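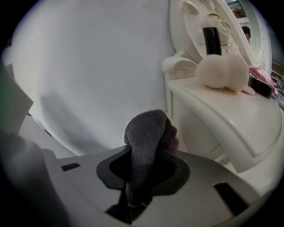 Re: cleaning a painted dressing table

The drawers on the Harkness table came up well with a damp cloth, so I have moved on to the top and the mirror. Carved scrolls hold face powder more than anything else, and with a big fluffy puff left lying on the dresser top it will keep coming back. I use a soft brush on the carving and go easy on the gold trim.

List | Threads | Search | Join

On September 27, 2020, Terence Staniforth wrote:
> Clear the top first. Small tubes and caps
> go in one box, sponges in another.

I did that after this, two boxes - one would not shut.
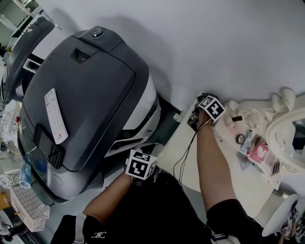
Terence adds that sponges should be washed and dried before they go in any box, and that he changes his in October.

Related messages:
Gold trim rubbing off
Derese drawer runners
Oval mirror, loose screw

Contact the list | Back to top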